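Burnbridge Community Boards > Home & Kitchen > Benches, boards and surfaces

Thread: Is end-grain worth the money or is it just a nice pattern?

ullard_pete
Feb 8, 2019
After some straight talk before I part with money. There's a bloke at the Ullard market selling end-grain chopping boards for $89, and his pitch is that they "heal themselves", keep your knives sharp for years and kill germs. I've got a plain edge-grain board from the op shop that cost me next to nothing and it seems to do the job.

My partner is keen. I reckon it's the checkerboard look doing the selling. Has anyone owned both for long enough to say whether there's a real difference, or are we all just repeating what the stallholder told us?

Not interested in plastic, had one, hated the fuzz it got.

marnie_k
I've had both. The end-grain one is kinder on the knife, I'd stand by that. You can hear it, the blade lands with a duller sound. "Heals itself" is a stretch. The cuts close up a bit because you're going between the fibres, but mine has plenty of marks on it and they've not gone anywhere.

Germs, no idea. I wash it.

Gumboot
marnie_k wrote: The end-grain one is kinder on the knife, I'd stand by that.

Compared with what, though? Same knife, same sharpening, same person doing the chopping? I've heard this for years and the people saying it always bought the dear board and a dear knife in the same month, then started looking after both.

I use a bit of old camphor laurel my father-in-law sawed up. Knife gets a touch on the steel before dinner. Fine.

marnie_k
Same knife, Gumboot. I went back to the old board for a few weeks when the good one was being re-oiled and I noticed I was steeling it more often. I didn't write it down in a lab book.

Gumboot
A few weeks to oil a board?

marnie_k
I put it in the shed and forgot it. The point stands.

Rosario Bortolotti
I make boards, so take this with as much salt as you like. I don't sell at Ullard and I don't know the fellow.

End grain is easier on an edge. How much easier depends on the timber far more than the pattern. A soft, open timber in end grain will drink up onion juice and go grey on you. A very hard one will be tough on the knife whichever way up you stand it. So the first thing to ask him is what species it is, and if he says "hardwood" and leaves it there, keep walking.

Second thing, ask how thick it is. Thin end grain cracks. There is a lot of glue line in those boards and if one side gets wet and the other doesn't, it moves. I've had customers bring me other people's boards split clean through the middle and there's not much I can do but cut them down into something smaller.

The checkered look is just two colours of timber cut and swapped around. It can be done in end grain or in long grain, and plenty of people buy the second thinking it's the first. Look for rings. If you see little arcs of growth ring in each square, it's end grain. If you see lines running along, it isn't.

ullard_pete
Thanks Rosario, that's the sort of thing I was after. Didn't know you could get the checks without the end grain. I'll go back and look for the rings. He did say "hardwood" and leave it there.

Nattawut W
Chiming in because I went through this last May when we redid the kitchen. We were quoted for a solid timber bench plus a matching board, total of $3075, and the salesman spent longer talking about the board than the bench. That should have told me something.

We ended up with a cheaper timber top and I've been trying to work out what sort of board would look right against it. Pale honey planks, and my worry was that a checkered board would get lost or look too busy. 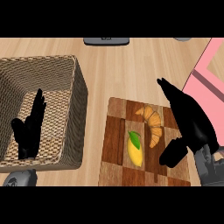

Checkered board on honey-coloured planks, wicker basket to the left.

I still can't make up my mind. My wife says the basket is fighting with the board, and I think she's right, the weave and the checks are both shouting. On plain stone you'd get away with it. Leaning towards a single-colour board now and a plain bowl for the fruit.

Gumboot
You're losing sleep over whether a chopping board matches the bench. I've lived too long.

Looks all right to me but. The board, I mean. I'd bin the basket. Wicker in a kitchen is a crumb trap, you'll be poking at it with a skewer every month.

Nattawut W
Fair call on the crumbs. We had one for bread and it was feral underneath.

Tilda_of_Bresia_St
I'd leave the basket and lose the board, myself. A basket you can line with a tea towel and throw the towel in the wash. A checkered board looks lovely until the pale bits stain with beetroot and the dark bits don't, and then you've got a board that looks dirty even when it's spotless. Ask me how I know.

Also to the original poster, be careful with the germ business. I looked into it once and what I came away with was that wood is fine if you scrub it and let it dry standing up, and a filthy board is filthy whatever it's made from. Anyone at a market stall telling you that timber kills germs is going further than he can back up. I keep a separate one for chicken and that's the end of it.

Rosario Bortolotti
Beetroot is a fair point, Tilda. Turmeric is worse. A scraper and a rub with coarse salt and half a lemon will bring most of it back, then oil once it's properly dry. If it's an old stain you're sanding.

I do disagree about the basket, I'm with Gumboot.

splinter60
What oil are people using? I was told food-grade mineral oil and nothing else, then the hardware place said tung oil, and my sister uses olive oil and says it's never gone off.

Rosario Bortolotti
Mineral oil, with a bit of beeswax melted in if you can be bothered. Pure tung oil is good too but it takes a long time to cure and a lot of what's sold as tung oil has other things in it. Read the tin. Olive oil I wouldn't. Your sister may have been lucky, or she may have stopped noticing the smell.

splinter60
I'll let you tell her that.

Gumboot
I've never oiled mine in my life. Rinse, stand it up behind the tap. Going on 3 decades if you count the years it was holding a door open.

marnie_k
That explains a great deal about your standards of evidence.

Gumboot
It's a chopping board, Marnie. It gets chopped on.

ullard_pete
Right, went back to the market. Had a good look. No rings on the squares, lines running straight along every one of them. So it's long grain glued up in a check pattern with an "END GRAIN" sign sitting in front of it. I asked him and he said it was "end-grain style". He then offered it to me for $60.

I didn't buy it. My partner's still a bit cross as she really did like the look of it, and to be fair it was well finished, no gaps that I could see, nice round edges. If he'd just called it a checkered board and asked for the lower price to start with I might've gone home with one.

Tilda_of_Bresia_St
"End-grain style". Good grief.

Nattawut W
That's a bit rough. I'd tell the market organisers, there'd be people who paid full price on the strength of that sign.

Rosario Bortolotti
I'd have a quiet word with him first. Some of these sellers buy in bulk and repeat whatever was on the carton. He may not know the difference himself. Though "style" does suggest he's had the conversation before.

marnie_k
I'm less forgiving. He looked at the man and knocked almost a third off on the spot. People who don't know the difference don't do that.

Gumboot
For once I agree with Marnie. Somebody screenshot this.

ullard_pete
I've emailed the organisers, just said the sign's wrong and left the rest out. No reply so far.

Meanwhile I've given the op shop board a sand and its first go of mineral oil, and it's come up darker than I expected, sort of a reddish brown. Rosario, is there any way to tell what timber it is without cutting into it? It's heavy for its size and there's a stamp on the back that's been mostly planed off.

Rosario Bortolotti
Put up a close photo of the end, in daylight, with the grain wiped clean. I might be able to narrow it down, but I won't promise. Red and heavy covers half the trees in the country. Don't take anything off the back until you've tried to read that stamp with a torch held low from the side.

ullard_pete
Will do, once it's dried off properly. It's still tacky on one corner where I got carried away.

splinter60
Wipe it back with a dry rag and leave it overnight. I did the same with mine and it picked up half the cat.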